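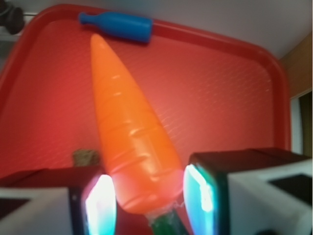 Issue 44 | Page 78

Zundum sells its kitchen arm as a machine that knows when it has hold of something. The log from Tuesday says otherwise. Over 136 attempts at clearing a red tray of small objects, the software reported a firm grip on the orange carrot while the fingers were closing on air. 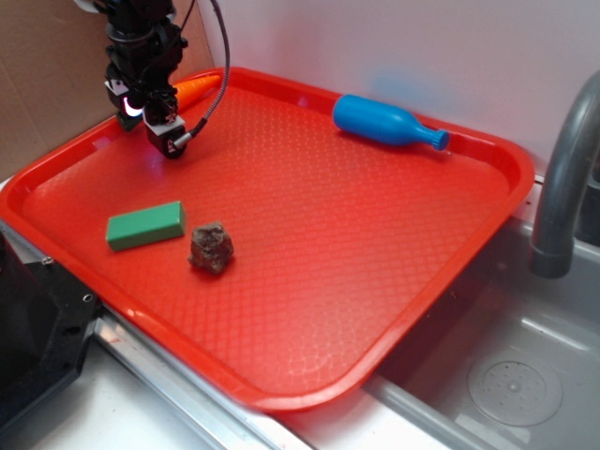 Iveta Kuruc, who tests arms for Rokgate, blames the glowing pads. Their readings drifted, she says, and the controller took the drift for contact. Zundum calls it a calibration matter and promises a patch. It promised one in April, too.

A false grip on a toy is cheap. Put a glass in there – or a knife – and I'd want more than a patch.
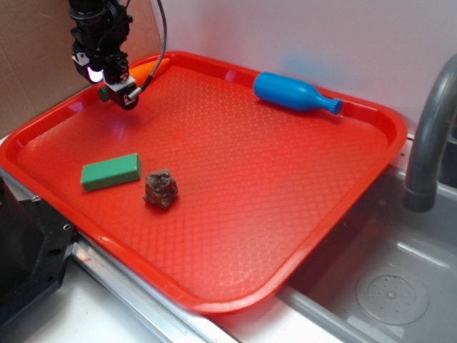 Molari, which makes the controller, says a second check on finger width would catch the fault. The check comes as a $398 add-on. Kuruc has asked why it costs extra and is still waiting for a reply.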